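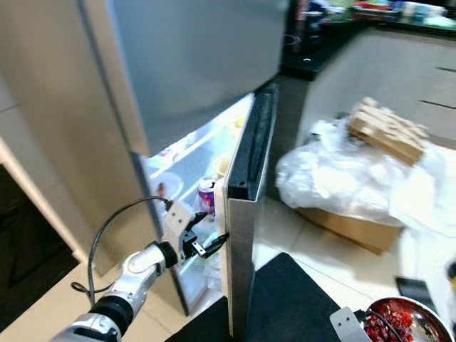 At the fridge, Stutville kitchen.

Jodunik puts robots to work in staff kitchens, a line of business our parents have stopped asking about. We are 30 people in Stutville, plus a small office in Justodcombe with the better coffee.

Our first customer, Van der Merwe, feeds around 1000 employees a day. Its cooks wanted fewer trips to the fridge and got them, along with a new duty: telling a machine which shelf.
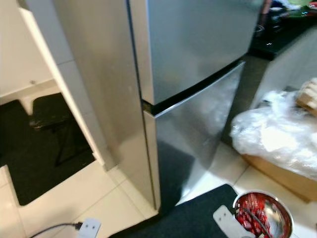
No cook's job went. Some changed, mostly toward planning menus and complaining to us in writing. We read every complaint, and the next round of training starts in August.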